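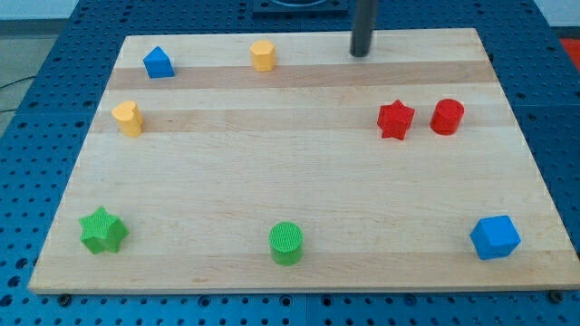
Sorting Household Wood Waste: What Our Town Throws Away
Student project report, Materials and Environment module

Introduction

When I first started thinking about a topic for this project, I had something much grander in mind, to do with tropical forests and shipping. Then my grandmother had her kitchen redone, and I spent a weekend in September carrying old shelves and cupboard doors out to a skip, and I began to wonder where all of it was going. So my report is about wood waste from ordinary homes, and how much of it could have a second life if it were sorted a little more carefully at the start.

Background

Wood that leaves a house is a very mixed bag. There is solid timber such as old floorboards and bed slats, there is chipboard and other board made with glue, and there is treated wood from fences and decking. Clean solid timber is the easiest to use again. Board with glue in it can often be chipped and pressed into new board, but treated wood has to be kept apart — the preservatives in older fence posts can be quite nasty, and one bad post can spoil a whole load.

Method

I was very lucky that the Bolier recycling yard let me stand beside the wood bay and write things down, and I would like to thank everybody there for their patience (and for the tea). I made 3 visits, each lasting a whole morning, and recorded every piece that came in as solid, board or treated. If I could not tell, I asked, and if the staff could not tell either, it went down as treated to be on the safe side. I also spent an afternoon at Ritar, a small joinery workshop that buys old timber and makes it into stools and shelving.

Results

Altogether I recorded 2,592 pieces. Of these, 958 were solid timber, 808 were board and the rest were treated or unknown. I must admit I had expected far more board, given how much flat-pack furniture my own family owns. The solid timber was mostly short lengths, and a good deal of it still had nails or screws in.

Discussion

The people at Ritar told me that short lengths are not the problem I had imagined. They glue narrow strips side by side to make wider panels, and the different shades of the wood are something their customers rather like. Nails are the real nuisance, as a hidden one can ruin a saw blade. At home, pulling the nails out of my grandmother's shelves took me most of an evening, so I do understand why people leave them in!

The other difficulty is the single bay. Everything at Bolier goes into one heap, and once a wet fence panel has landed on top of a nice pine shelf, very little can be done for the shelf. The Drolari yard, further along the valley, has separate bays, and I would have loved to compare the two if there had been time.

Limits of the project

My visits were all in the morning, and builders tend to come later in the day. I counted pieces and did not weigh them, so a chair leg counts the same as a door.

Further reading

I found Říha's handbook on timber reuse very helpful, especially the chapter on old paint, and the module notes on preservatives.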